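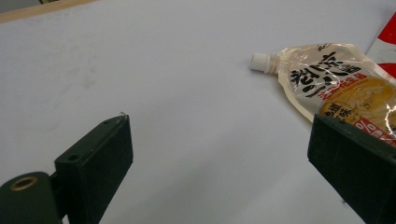
Section 3 covers the entry of canvass returns into Tagle after a round of doorstep calls. It applies to ward and by-election campaigns and assumes that the register has been loaded as set out in Section 2. Returns may be keyed by hand or read from paper sheets with the Estar page reader. The reader finds the edges of a sheet by contrast, and a plain matte white tabletop like the one shown gives it very little to work with, so put a dark mat under the sheets. Small items such as the sauce pouch can stay on the table if they are clear of the mat.

3.1 Before you start

1. Sign in with an agent or deputy agent account. Canvasser accounts can view returns but cannot enter them.
2. Open Rounds and choose the ward. The demonstration ward supplied with the software is Atuna.
3. Check that the register date at the top of the page reads November 2019. If an earlier date is shown, load the new register first.
4. Sort the paper sheets by polling district, then by street.

Note: Each sheet holds 18 electors. Longer streets run on to a second sheet with the same street code.
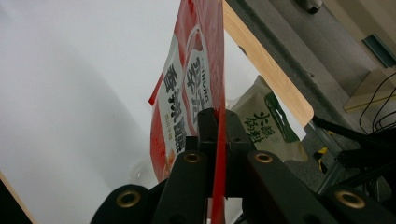 Figure 2. Red and white food package, held upright above the table.

3.2 Entering returns

1. Select New batch and type the code of the first sheet.
2. For each elector, enter the voting intention code written by the canvasser. Leave the box blank where there was no answer.
3. Enter P for a postal voter and L where a lift to the polling station has been asked for.
4. Select Check. Electors with conflicting codes are shown in amber.
5. Correct or accept each amber line, then select Save batch.

A batch may hold up to 61 sheets. Larger rounds must be split.

Caution: Do not enter remarks about an elector's health or household in the notes box. Notes are printed on the polling day sheets and are seen by tellers.

Caution: Save batch overwrites any earlier return for the same elector in the same round. The earlier code is kept in the audit log - it is not shown on screen.
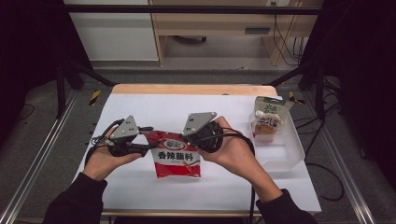
3.3 Closing a round

1. Open Rounds and select Close.
2. Compare the sheet total on screen with the total on the cover slip.
3. Print the summary and have it signed by the agent. In the specimen form the agent is Berhanu Mersha, for the Briltton ward.
4. Lock the paper sheets away until the retention date printed on the summary.

A closed round can be reopened from an agent account only.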